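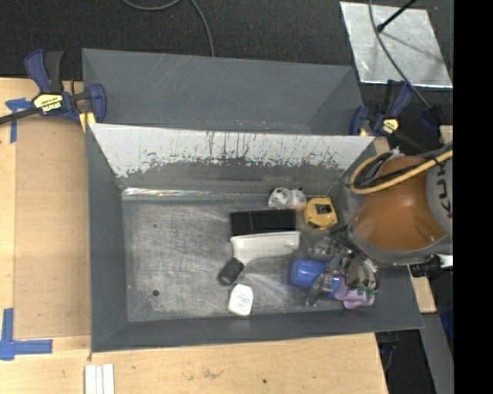

Mixed items in the front bin of the picking cell, with the gripper over the blue cup.

Software review: Pellar Grasp Planner
Reviewed by Flor Henao, March 18, 2025

Pellar is a grasp planning package licensed per workstation at $2,475. It accepts a depth image of a bin, proposes ranked grasps and passes the selected one to the arm controller. The laboratory assessed it over 200 pick attempts on unsorted household items, among them a tape measure and a plastic cup.

Installation was completed in one afternoon. Calibration is well documented, although the colour settings are buried in a secondary menu. Planning time averaged 116 milliseconds, and the motion previews were accurate.

Performance on rigid, matte objects was satisfactory. Translucent items were less well served — the planner repeatedly scored them as bin floor — and 12 attempts were abandoned by the collision checker near the bin walls. Cundell, the package it would replace, handles walls more gracefully but offers no replay log.

Pellar is recommended for research groups with an in-house programmer. Licence enquiries should be directed to Teófilo Huamán.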